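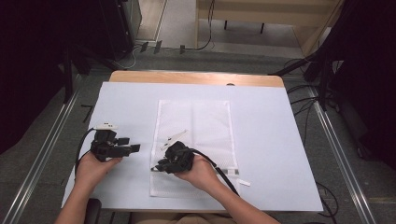 A reader of last year's notes wrote in to ask whether she really had to wash wool by hand for ever, or whether the machine would do if she was careful. It would do, mostly, and we shall get to the reasons in this week's session, but I was glad of the question because it goes straight to the thing most people get wrong. They worry about the water. The water is hardly ever the trouble.

Household Textiles, Session 4: Washing, Drying and Putting Away
Gonholm Evening Classes
Notes revised 02/12/2023

Please read these before you come, if you can manage it, and bring one garment you are nervous about. Last time we had a christening shawl, a pair of velvet curtains and a very sad jumper, and we learned a good deal from all of them.

What happens to wool in the wash

You will remember from Session 3 that a wool fibre is covered in tiny overlapping scales, a bit like a fir cone. In cool, still water they lie fairly flat. Warm them, add soap and rub the fibres against each other, and the scales catch and lock, so the whole cloth draws in and thickens. That is felting, and once it has gone any distance you won't get it back, whatever the magazines say about hair conditioner. (You may relax it a little. I have had a sleeve back to nearly its old length that way, but only nearly.)

Movement does most of the harm, and a sudden change of temperature makes it worse. A hand wash done with a lot of enthusiastic squeezing can be rougher than a proper wool cycle, where the drum barely rocks. If your machine has one, use it, keep the load small, and keep the rinse as cool as the wash.

Mesh bags

A mesh bag keeps straps from winding round everything else and hooks from finding your best knitwear. It also cuts down the rubbing on the surface of the cloth. Do up the zip, if there is one, and choose a bag with room for the garment to open out. A jumper folded tight and stuffed into a small bag comes out with soap still in the folds, and then you are rinsing it in the sink anyway — which was the job you were trying to avoid. One garment to a bag is my own rule, though I break it for socks.

Fine mesh for tights and anything with lace, coarser mesh for knits, so the water gets through.

Soap

Use less than you think. For wool and silk you want something without enzymes, as the protease that eats egg off a tea towel will nibble at wool as well, both being protein. Read the small print on the bottle, not only the picture of the sheep. Our water in Gonholm is hard, so those of you up the hill may need a touch more than those on the Srour side, where it comes from the reservoir.

Drying

Press the water out in a towel, never wring. Lay knits flat, pat them to their measurements and leave them alone. Turn them over once the top feels dry. Woven cottons and linens may go on the line and will be better for it.

Putting away

Everything must be clean before it is stored, even if you only wore it the once. Moth grubs like a little sweat and gravy with their dinner. Last November I opened a chest I had packed in too much of a hurry, and I'll bring the results along so you can see the grazing for yourselves.

Before next time

Wash a small knitted square of pure wool, measuring it before and after, and note the temperature and the cycle. The Skunance yarn in the class cupboard is untreated and will felt nicely. The Vudo is marked superwash and shouldn't, so try one of each if you have the patience. Label them, please!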